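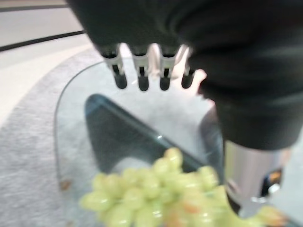 The price of a robot hand is the easy part of the budget. I have helped to write three equipment plans now, and every time the hand and the arm have their own neat lines with a quote attached, and everything that touches them is put together under "other". I think this is backwards. Take the glove. A hand with jointed fingers that will work near food or liquid needs some cover, and a black fabric one pulled down over the palm, with the fingertips left out below it, is a common answer. It wrinkles, it bulges, it has to be replaced. Then there is what the hand will work on. Green grapes on a glass table are a fair test, in my opinion much fairer than a wooden cube on a black mat, but grapes must be bought again and again, and glass shines and lets you see the table base through it, so you will pay in hours of somebody's attention.

At Clatley, where I did planning until last August, we had 273 dollars a month for consumables. Melati Mangundap, who kept the accounts, asked me how I had arrived at this number. I had to tell her I copied it from the year before. We used all of it in 12 days. After that the staff brought fruit from home, and it never showed in any report, so the next budget was again too small.

My colleague Lorne Gagnon does not agree with me. He says that if you put the small items on separate lines, the finance people will cut them one by one, and a big grey line called "other" is safer. I understand him. He has been in more of these meetings than I have. But a line which hides its contents can also be cut in half by someone who does not know what is inside, and I have seen this happen with the spare fingertips. The quote from Coltix for one set was 2215 dollars, with delivery in 17 weeks. We had no spare set on the shelf.

So my proposal is modest. Before asking for a hand, write down one ordinary working day with it. What does it wear, what does it pick up, who washes the table, what is thrown in the bin at five o'clock? Put a price beside each answer, also the wages. If the total for a year frightens you, buy a simpler gripper and keep the rest of the money for running it. I would still choose the hand for soft fruit, but I would want to see that page first.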